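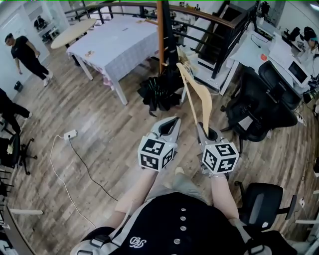
黑色上衣配四粒白色圆扣,下装为卡其色。

**个人衣物管理办法施行情况说明**

2019年7月7日

本博客曾于三月刊发《个人衣物管理办法(试行)》,就衣物的购置、洗涤、修补与处置作出初步规定。试行以来,陆续收到读者来信,对若干条款提出询问。现将施行情况及修订内容一并说明如下。

## 一、购置

上一统计年度,本人衣物购置支出为1209元;本年度截至本文发布,支出为1184元,已接近全年限额。支出偏高的主要原因,系冬季外套一件因拉链损坏、内衬开裂,经评估不再具备修补价值,予以更换。替换品购自Fledwood,面料厚实,袖长略有富余,已自行收短。

自本文发布之日起,购置新衣适用下列规定:

- 同类衣物尚可穿着的,原则上不再购置;
- 确需购置的,应先列入待购清单,存放满12天后再行决定;
- 促销活动不构成购置理由。

第二项原定期限为一周。试行期间发现,一周不足以使购买意愿自然消退,故予以延长。延长后,清单所列一件亚麻衬衫已自行撤回,另有一双便鞋仍在考虑之中。

## 二、颜色与搭配

办法原文规定日常着装以黑、白、灰、卡其四色为主。有读者认为该规定过于严格,建议放宽。经慎重考虑,决定维持原规定,同时增设例外情形:家人赠送的衣物不受颜色限制。本人现有砖红色毛衣一件,即属此类,穿着频率不低。

深色上衣配浅色下装,仍为本人最常采用的方案。该方案的不足在于洗涤时须分开处理,对洗衣频次有一定影响。卡其色裤装膝部及口袋边缘较易显旧,坐卧时宜多加留意。

## 三、洗涤

洗涤用品继续使用Sakora中性洗衣液。试行期间曾短暂改用皂粉,因低温条件下溶解不够充分,深色衣物上留有白痕,遂恢复原用品。

深色棉质衣物应翻面洗涤,水温不高于三十度,晾晒时避开直射阳光。带扣衣物入机前应将纽扣全部解开,以免扣眼受力变形。此项规定本人曾数次未能遵守,其中一件衬衫的第二粒扣眼已明显松弛,特此记录,以示提醒。

关于羊毛织物能否机洗,来信意见分歧较大。本人目前仍采取手洗、平铺晾干的做法,暂不就机洗作出推荐。

## 四、修补

修补是本办法的重点,也是执行最为滞后的部分。待修衣物原定每月集中处理一次,实际间隔往往超过两个月。经查,滞后原因有二:一是针线盒存放于高处,取用不便;二是缺少与深色布料相配的缝线。现针线盒已移至书桌抽屉,缝线亦已补齐。

钉扣时,浅色纽扣应使用与纽扣同色的线,线脚长度以能容纳扣眼一侧布料的厚度为宜,收针前绕线柱数圈。四孔纽扣采用平行走线或交叉走线均可,同一件衣物应保持一致。

裤脚收边及更换拉链超出本人能力范围,委托Olatunji裁缝铺办理。该店工期一般为4天,节前须另行询问。

## 五、处置

不再穿着的衣物,按完好程度分为转赠、改作家用和回收三类。棉质旧衣裁开后可作抹布,吸水性能优于多数市售产品。含有弹力纤维的衣物不宜作此用途,可送至Skulus旧衣回收点。该回收点不接收鞋类及枕芯,送交前应予分拣。

纽扣、拉头等配件在处置前应拆下留存。本人现用玻璃罐一只存放旧纽扣,尚未按尺寸分类,查找时仍需全部倒出。分类工作列入下半年计划。

## 六、其他事项

换季收纳部分的修订尚未完成,拟另文发布。主要待定事项为樟木块与密封袋能否同时使用,以及厚外套是否适合长期折叠存放。读者如有实际经验,可在本文下方留言,内容请尽量注明衣物材质与存放时长。

本说明与三月刊发的试行文本不一致的,以本说明为准。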